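Kitchen > Prep & Storage > How-To
Search this site Go
Filed under: Small Kitchens, Sorting

How to Set Up a Two-Bowl Sorting Station (and Skip the Gadgets)

By Shiela Galang
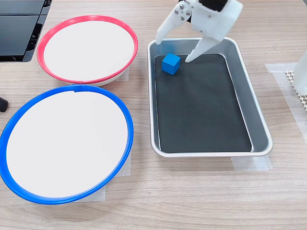

Red rim, blue rim, metal tray to the right.

I have never believed in kitchen systems. Most of them are a way to sell you a drawer insert. But I sort a lot of small stuff, mostly dried beans and the odd tub of mixed buttons, and two bowls and a tray do the job as well as anything Tipoki wants $30 for.

What you need

Two wide bowls with different colored rims
One rectangular metal tray with sides
A clear stretch of table

1. Put the tray on the side of your stronger hand. Everything unsorted goes in there, in one layer. If it's heaped, take some out.

2. Set the bowls on the other side, one nearer to you. Let the rims almost touch. Guides that call for a six-inch gap were written by people with bigger tables.

3. Decide which color means what, and say it out loud if someone is helping. I use red for rejects and blue for keepers. Arnel Pangilinan, who taught me this, does the opposite – we don't sort together anymore.

4. Work from one corner of the tray. Pick, drop, move on. Anything you can't decide on in a second stays put until the end.

5. Stop after 20 minutes. You'll get sloppy, whatever the productivity blogs say about flow.

Does the color matter?

A little. White interiors matter more, as dark specks show up on them and you catch mistakes. I'm told a pale table helps too, though I can't say I've noticed.

Do the bowls slide?

Light plastic ones can. Try a damp cloth underneath before you buy a grip mat. I bought the Prunley mat last September and it now lives under a plant.

Updated 10 May 2024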